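Gruvumo Two-Arm Kit: Frequently Asked Questions
Last updated February 13, 2019

What do I get in the kit?
Two black arms with their grippers, all the cables, and a printed setup guide. The table is up to you. Ours at Oltthorpe is teal, and we love how well stems show up against it!

Why do you demo with flowers?
Loukia Tzanetos started it in August and we never went back to blocks. Artificial blooms come in every shape (orchid sprays, ruffled red ones, tulips on long thin stems) and each one asks for a different grip. It's a great first project - hard enough to be fun, and nothing gets ruined while you learn. 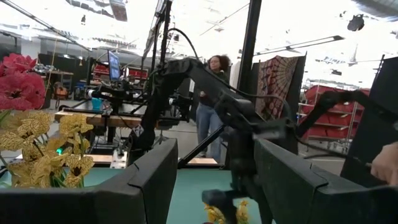
Can one person run both arms?
Yes, with practice. Plan on about 4 hours before it feels natural. Domnica Munteanu teaches the beginner session and starts everybody on one arm only.

Will it handle glass?
It can, but go slowly. Set the closing force low and keep the second arm well back until you trust your program. For vase work we stand the vase in the middle and lay a tulip on either side, so each arm has a short reach.

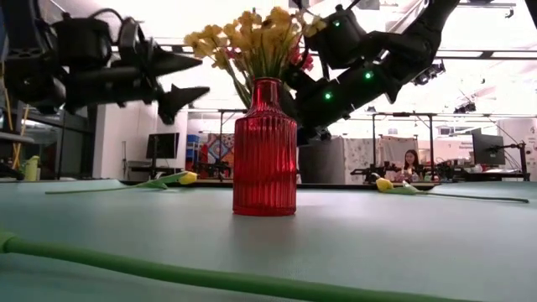 Narrow necks take patience. Come straight down over the opening, let the stem find the rim, and only then open the fingers. If you keep missing, practice with a wide jar for a while.

Can I try it before I buy?
Please do! Write to Ginette Hiebert at the Oltthorpe workshop. Sessions last 2 hours, with room for up to 4 people, and you're welcome to bring your own flowers.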